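Cuaderno de taller, abril, 16:40

Sigo con el rincón del sofá, que me tiene entretenida desde el desayuno (¡y lo que queda!). Kilian Moser quiere dejar cerrado el salón de Olville antes de pasar al dormitorio, así que hoy tocaba textil y luz. He apuntado 245 cm de pared libre para el sofá y 32 para la mesita auxiliar, medidos dos veces porque la primera me bailó la cinta.
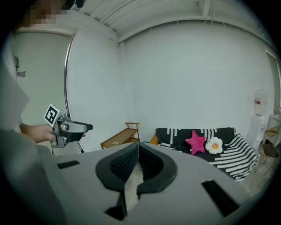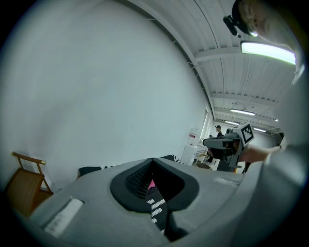
Las paredes se quedan lisas, eso ya lo hemos discutido bastante. Waraporn Bunnag insiste en colgar algo de la serie Hurnirau y yo le digo que espere, que con la manta negra de rayas y trazos blancos y el cojín de estrella magenta ya hay bastante jaleo en el sofá. El de flor me gusta mucho más de lo que pensaba, aunque lo probaría en el otro extremo. La mesita de madera clara, bien, sin tocar.

Pendiente: pedir a Trinmont la muestra de tela gris, la referencia 73, y preguntar si la tienen con funda lavable. Ah, y devolver la cinta métrica a Kilian, que la lleva buscando toda la tarde.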